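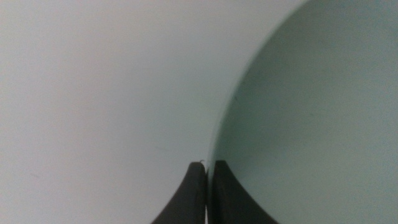 Pale off-white against muted green, seen very close up.

Comow ceramics works, open day, May 10, 2023

I had been meaning to visit the Comow works since January, when Iona Moncrieff mentioned that they were opening the doors again for one day in the spring. You have to book, and the morning tour was full by the time I tried, so I went on the afternoon one. It starts at the side gate on Trestine Road and not at the shop, which the booking email does mention, but only at the bottom.

There were 14 of us. We were given safety glasses and asked to leave bags in the office. The tour follows the work in order, from the clay store to the packing room, and takes two hours with a break for coffee.

The clay store is a plain shed with a concrete floor. The body they use for tableware is a white stoneware that arrives in blocks. It is mixed down to a slip for the cast pieces, meaning the pitchers and the larger bowls, and used as it is for plates. Offcuts go back into a tank and are used again.

Casting is done in the long room behind that. Alvar Sandberg runs it and did most of the talking. He filled a plaster mold for us, poured one out that had been standing since before lunch, and opened a third to show the bowl inside. The wall thickness depends on how long the slip is left to stand, and he checks it by cutting a small notch at the rim. Someone asked how many times a mold can be used. He said it varied with the shape, and that he throws them out when the seams start to show on the ware.

Trimming and sponging come next. This is done by hand at a row of benches under the north windows. The rims take the most time. A rim that is left sharp will not hold glaze well, and one that has been sponged too much goes wavy. We were each given a spoiled bowl and a damp sponge to try it. Mine was wavy.

The glaze room was the part I had come for. Comow has two main colors at present, an off-white and a soft green, both matte. The off-white is the older one. The green is sold under the name Ukitz and took 59 test batches, according to the card on the wall, with the tiles from those tests hung in order beside it. The early ones are quite yellow and a few in the middle are almost gray. I would have been happy with several of the ones they turned down.

Matte glazes are fussier than glossy ones, Alvar said. Too thick and they feel chalky, too thin and the clay shows through. Small specks are another thing they look out for. A speck on the outside of a bowl might be passed, but one on the inside of a plate sends it to the seconds shelf. He held up two plates and asked us which was the second. Most of the group picked the wrong one, me included.

Coffee was in the yard. There was also a cake.

After the break we saw the kilns. There are two, both electric, and one was firing, so we kept behind the line on the floor. The larger was bought from Skjelbred when that pottery closed and had to come in through the roof. A full load in it is 193 dinner plates, fewer if there are bowls in with them. The other one was cooling and could not be opened while we were there, a pity as I had hoped to see a load come out.

The packing room was quick. Everything goes out in molded paper trays now. They used to use shredded paper, and Iona, who worked there for a summer, says it got into everything.

The tour ends in the shop, where seconds are on the back wall at a bit under half price. I bought a small off-white pitcher and a green bowl. The large serving bowls had sold out after the morning tour, so if you want one of those, book early in the day. They wrap things well but bring your own bag.

Some notes for anyone planning to go:

Parking is along the road only. The yard is closed to visitors' cars.

The casting room floor was slippery in places. Wear shoes with a decent sole.

There are three steps up to the glaze room and no ramp at the moment. The shop and casting room are level.

Photos are allowed everywhere except the glaze mixing bench, where the recipes are pinned up.

The next open day has no date yet. They said it would go up on the board outside the shop first and by email after that.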